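Ticket 1041: Ferry and rail pass not showing second leg, dates shifted by one day
Product: Podik trip planner (web and phone)
Category: Bookings / Itinerary display
Status: Closed
Opened: March 24, 2024

Reported problem

Customer booked a two-part trip through Cudutance, our partner agency. The trip is an overnight ferry to Asik, four nights there, then a train inland to Nogueira for three nights. The confirmation email from the agency is correct. In Podik the itinerary shows the ferry and the Asik hotel, but the train is missing and the Nogueira hotel starts one day early. The customer travels in under a fortnight and wants to know whether the train seats are really held.

Customer's own words: "The email says one thing and the app says another. I don't mind which one is right as long as I have a seat and a bed on the same night."

Details supplied by customer

Booked as two adults, one booking reference. Pass type is the combined ferry and rail pass. Phone app is up to date. Same fault seen when logged in on a laptop. Customer has already logged out and in again, and has removed and re-added the trip once. Time zone on the phone is set to automatic.

Log

Entry 1. Checked the booking on the agency side. Both legs are present and paid. Train seats are held in coach 4. Both hotels are confirmed for the correct dates. Replied to customer to say the seats and rooms are safe and that the fault is in how Podik shows them. Asked the customer not to cancel or rebook anything in the meantime.

Entry 2. Asked customer to forward the original confirmation email to the import address again. Import ran. Result unchanged: ferry shown, train missing, second hotel a day early.

Entry 3. Looked at the import record. The ferry leaves at 22:40 and arrives the next morning. The importer has taken the departure date as the arrival date. The Asik hotel has a fixed check-in date in the email, so it landed correctly. The Nogueira hotel is written in the email as "night 5 of stay", and the importer counts that from the ferry arrival, so it came out a day early. That explains the shifted date. It does not explain the missing train.

Entry 4. Tried the same email on a test account with the ferry section taken out. Train now appears. Put the ferry back in, train disappears. The two sections share a pass number, and the importer seems to treat the second as a duplicate of the first. Passed to the import team with both test results.

Entry 5. Customer wrote back to ask whether to print the email. Advised yes. The ferry desk at Asik accepts a printed confirmation or the pass on a phone screen, and the train staff need the pass number and the coach number. Neither of them looks at the Podik itinerary, so the fault will not affect boarding.

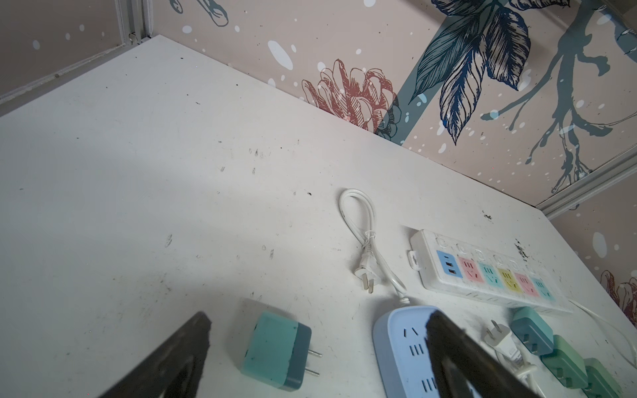 Entry 6. Import team confirmed the duplicate problem. Any combined pass with the same number on two legs is affected when the first leg runs past midnight. Day ferries are fine. They found 96 trips with the same pattern, of which 40 have not started yet. Those customers will get a message through the app.

Entry 7. Workaround tested on the test account and sent to customer:

1. Open the trip and choose Edit.
2. Open the ferry and change the arrival date by hand to the following day. Save.
3. Choose Add, then Train, then Enter details myself. Leave the pass number blank.
4. Type the train time, coach and seats from the email.
5. Open the Nogueira hotel and move check-in forward one day. Check-out should stay as it is.
6. Go back to the trip list and pull down to refresh.

Do not forward the email again after doing this. A new import overwrites the dates typed in by hand.

Entry 8. Customer reports steps 1 to 4 worked. At step 5 the check-out date moved as well, so the stay still shows three nights but ends a day late. Reproduced on the phone app. On the laptop the check-out date stays put. Asked customer to correct it on the laptop.

Entry 9. Customer confirms the itinerary now matches the email. Extra question: the walking map for Nogueira that came with the trip will not save for use offline. Error code 361.

Entry 10. Code 361 means the map pack could not be matched to a stay date. The pack was linked to the old check-in date. Asked customer to delete the pack from Downloads and fetch it again over wi-fi. The Asik map pack is not affected and can be left alone.

Entry 11. Customer confirms map saved. Also asked whether the return half of the pass will go wrong in the same way. The return is a day ferry with no train on the same date, so it should import normally. Advised customer to check it against the email all the same before leaving home.

Entry 12. Import team released a fix for the overnight arrival date. Ran the original email again on the test account: ferry arrives on the correct day, Nogueira hotel on the correct nights. Train still missing. The duplicate fix is separate and will follow. Workaround steps 3 and 4 are still needed until then. Steps 2 and 5 can be dropped for new imports.

Entry 13. Duplicate fix released. Original email imported cleanly on the test account, with ferry, both hotels and train all shown. Customer told that no action is needed, as their trip has already been corrected by hand and re-importing would add nothing.

Cause

Overnight ferry arrival read as same-day. Second leg on a shared pass number dropped as a duplicate.

Resolution

Both import faults fixed. Customer's trip corrected by hand before travel. Map pack downloaded again.

Still open

Check-out date moving with check-in on the phone app has been raised as its own ticket. Help page on combined passes still says that overnight legs import automatically in December timetables only. This is out of date and has been sent to the help page team for rewording.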